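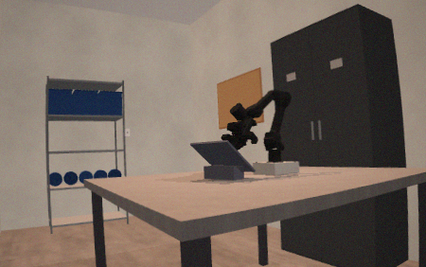 Page last changed: March, Tuesday revision, 4:14 p.m.

Chapter 6
Built-in Storage for Work Rooms

Fitted furniture is made for one room and stays in it. A bookcase from a store can be moved when the owner moves, but a fitted run of cupboards is scribed to the walls and fixed to them. The joiner therefore has to know the room before drawing anything.

This chapter covers the survey, the carcass, and the choice of doors. Drawers are left for Chapter 7, and finishes were dealt with in Chapter 4.

6.1 Measuring the room

Few walls are straight and few corners are square. Measure the width of an alcove at the floor, at waist height, and at the ceiling, and write down all of the readings. The smallest one sets the width of the carcass. The gap that remains is covered with a scribing strip – a narrow length of timber planed to follow the wall.

Check the floor with a long level. If it falls toward one side, the plinth is built first and packed up until it sits level. The cupboards then stand on the plinth, and the slope is hidden behind the kickboard.

Mark every outlet, switch, vent, and radiator on the plan. In the Kwiatkowski job, which we follow through this chapter, the alcove measured 1414 mm at its narrowest point and had an outlet low on the back wall. Zofia Kurek drew the run as 2 equal cupboards and cut an opening in one back panel so that the outlet could still be reached.
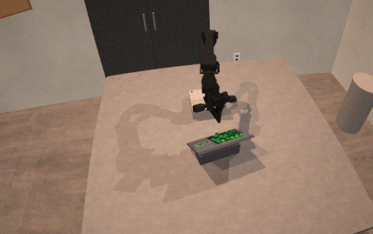 6.2 Carcass construction

A carcass is the box behind the doors. It has two sides, a top, a base, and usually a back. The back panel does more than keep out dust – it holds the box square while the doors are hung.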